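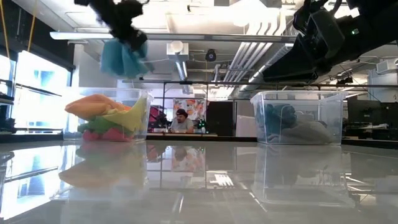 Cloths heaped above the rim of a clear bin, orange over the front edge, with a teal one held just outside.

Tanik Cloths: README

Version of 18 March 2019
Maintained by Refilwe Buthelezi and Yasir Ghumman, Stodbridge

What this is

A written record of plain coloured cloths on a table and in clear plastic bins. There are 102 entries. Each one gives the colour of a cloth, where it lies (table, left bin, right bin), and its state: flat, folded or crumpled. The entries are in cloths.csv and the wording rules are in rules.txt.

It was put together to see whether people agree on what a tidy bin of cloths is. We went in doubting that they do, and the table of answers has not cured us of it.

Colour

Treat the colour column with suspicion. Two of us labelled every entry separately. We agreed on 87 and argued over the other 15, nearly all of them in the stretch between teal, dark green and plain green. Pale yellow-green was another nuisance: Yasir wrote "yellow" for anything he could get away with. The disputed entries have both words, separated by a slash. We did not settle them by vote, as two people can't.

A cloth seen through the wall of a bin is marked "through" in the notes column. I would not trust a shade judged that way.

State

"Crumpled" covers far too much. A cloth with one turned corner and a cloth squashed to a ball both get the same word. Lorena Ocampo wanted a scale from one to five and we tried it for an afternoon in October, but her threes were my fours. The scale is gone.

"Folded" was meant to mean folded on purpose. You can't tell purpose from a lump of fabric, so read it as "folded over" and no more.

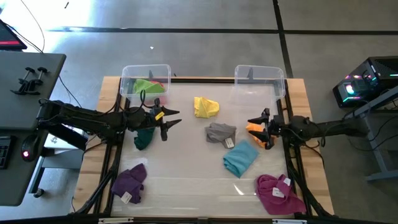
Seven cloths spread on the table, including yellow, orange and a grey one with a white tag. Lime green and red in the left bin, nothing in the right.

Place

This column is the one I would defend. A cloth is in a bin if it is resting inside it, even when part of it hangs over the rim. A cloth in mid-air is "neither". Hendrik Tshabalala asked for "nearly in" and was refused.

"Left" and "right" are as you face the table in that particular view. If you mix views, check before comparing.

Tidy or not

The tidy column holds yes, no or blank. Please don't quote it as a finding. A bin heaped over its rim got "yes" from people who only cared that the table was clear, and "no" from people who wanted a flat top. Both are fair readings of the question, so the question was a bad one.

Known faults

Rows up to 70 use "gray" and the rest use "grey".
Tags are noted only where one of us happened to spot them. A blank does not mean no tag.
There is nothing on fabric or size. Guesses were deleted.

Changes and complaints

Send corrections to Refilwe with the row number. "Looks more blue to me" will be filed with the others.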